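Notebook, cell 2, board salvage
May 9, 2019
3 comments | 0 shares

Fault of the day: CPU pick. The Flolton script logged a clean run this morning, and when I went to look there were bent contacts in the socket of the board it had just finished. So the log says pass and the board says scrap. I believe the board. Everything below is from working through it before lunch, wrist camera on.

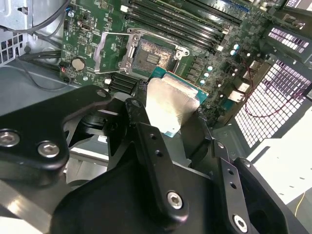
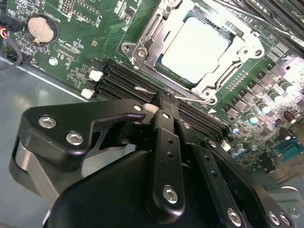
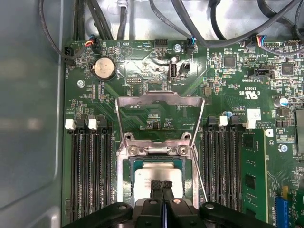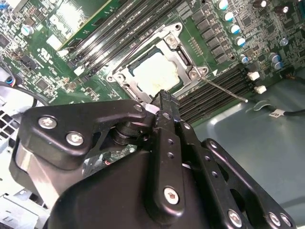 Wrist camera, cell 2. Load plate open with the processor in the fingers (first), bracket down over the processor (second), plate raised with the fingers just above the processor (third), fingertips at the lower edge of the socket frame (fourth).

What the log claims: grip force reached, lift height reached, no slip, place done. Error code 401 shows up once, which the Jaltetti manual lists as "tool deviation, informational." Informational to whom? I looked back through January and we have 17 of those, every one of them cleared with no note. I cleared a few of them myself, so I'm not pointing at anyone.

The theory going around is that old thermal paste makes the processor slide in the fingers. Maybe. The top of the processor in the fourth shot has a whitish film on it that looks like leftover paste, so I see why people like the idea. But the fingers are supposed to hold by the sides, and paste on the lid shouldn't matter much unless somebody can show me it gets down onto the edges. Wiping the lids is fine. I don't think it fixes this.

What bothers me more is the tilt. In the first shot the processor is at an angle in the jaws, with the bare contacts right there behind it. The script has no idea. It checks that something is between the fingers and how far apart they are, and a crooked processor passes that check as well as a straight one. If it goes down one corner first, that corner finds the pins.

Second thing, the lever. Look at where the tip ends up in the second and fourth shots, out over the memory slots. The approach path was taught with the lever up and out of the way. I can't find any step that confirms it. The Nasell guide says the path "accommodates typical lever positions" and gives no drawing and no clearance.

Tried before lunch:
- Re-zeroed the fingers. Offset was small. Ran again, same tilt.
- Dropped approach speed to 48 percent. Same tilt, slower.
- Swapped to the spare fingertips. Looked better on one try, which proves nothing.
- Asked for the force trace from this morning. Not saved. The setting to save it is off by default.

Safety, separate from the above. When I hit pause with the processor in the jaws, the arm held position, good. When I cleared the pause it went straight on with the lowering move and didn't wait for me to confirm. My hand was outside the case, but I had been about to reach in for the lever. That needs to go on the board by the door today, whatever we decide about the paste. Until it is sorted: full stop, not pause, before any hand goes into a chassis.

I was told the Ramadan update will cover the resume behavior and the tilt check both. We were told the same about the update before it. I'd like to see it do a tilted pick and refuse before I sign anything.

Left to do:
- Turn on force trace saving, check the disk can take it
- Add a look-down check ahead of the lowering move, even a crude one
- Lever check by eye, operator initials the sheet
- Go back through the 401 boards and put the sockets under the scope

Cell 2 is locked out on CPU steps. Memory and drive steps can keep going if someone stays with it. Bent-contact board is in the red tray with a tag, please don't straighten it.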